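I went through three wobbly desks before I bought the Callia dining table, so take this as the view of someone with very low expectations. It was $68 off in the June sale, arrived on a Friday arvo, and I had it together before the footy started. Light timber top, rounded edge, no sharp corners for the kids to find with their foreheads!

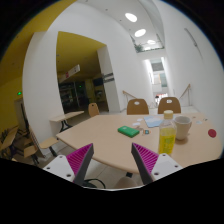
The finish is my favourite bit. Tea rings wipe straight off (I've been slack with coasters) and it hasn't gone yellow near the window like our old one did. My only whinge is the allen key, a flimsy little thing that rounded off by the last bolt, so grab a decent one from the shed first. Four stars from me, and Ottilie next door has ordered one too.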